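Speaker notes: Clear the Table, a student project in simulation
Dukeck robotics club, open evening, July 27, 2026
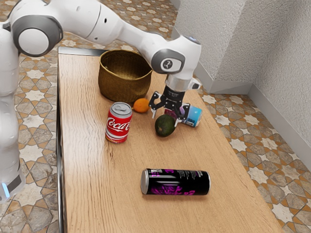 Slide 1. The arm over the practice table in our simulator, basket at the back.

Leave the slide up while people sit down. Start when the door closes.

Say hello and say what the club is. We are a high school club with 12 members. We meet after class in the Dukeck computer lab. Most of us had never written code for an arm before February.

The task. Every item on the table has to end up in the basket. The arm works alone once the run starts. It gets no help from the keyboard, and a run is over if something rolls off the table.

Point to the basket, then to the black can at the front. That can is a long way from everything else, and a lot of our early code never got to it. The arm would do the things near the basket and then stop, and we had to work out why. The answer was boring. Our list of targets was sorted by distance, and the last entry was dropped by a loop that ended one step early. Wait for the programmers to groan.

Next, the cans. Ask the room which is easier to pick up, a can standing up or a can on its side. Take a few answers. In our code they are two separate cases. For the upright Coca-Cola can, the fingers come down on either side and close. For a can lying down, the gripper first has to turn so the fingers close across the body. If it closes along the length, the fingers hit the ends or miss. Show this with the water bottle from the front desk — do it slowly, the back row can't see otherwise.

The fruit. The orange is round, so the direction of the fingers doesn't matter much, but the height does. Too high and it squirts out. The avocado is longer than it is wide, so we use the same turn step as for the lying cans, with a smaller opening.

How the work was split. We had two teams. Team Rizzi wrote the part that decides what to pick up next. Team Sudik wrote the grasp itself, from the moment the gripper is over an item until it lets go above the basket. The teams agreed on what one would hand to the other: a position, an angle and a width. We changed that agreement twice, and both times it cost us a full meeting. If anyone asks what we would do differently, this is the answer. Write it down first and leave it alone.

Why simulation. Resetting takes one key press. We can run the same layout over and over, then move one can and run it again. Several members also work from home this way. Be fair about the weak side too. Friction in the simulator is a number we typed in, and a grasp that works there may slip on a real table.

What comes next. We have entered the Nusarent student challenge. The rules give each team 5 attempts and the layout is changed before each one. Our code still assumes the basket stays where it is, so that is the next job.

Questions. Repeat each one into the microphone before answering. If someone asks about joining, no experience is needed and the sign-up sheet is by the door. Members can stay after the talk to show the code on the lab machines — please log out when done.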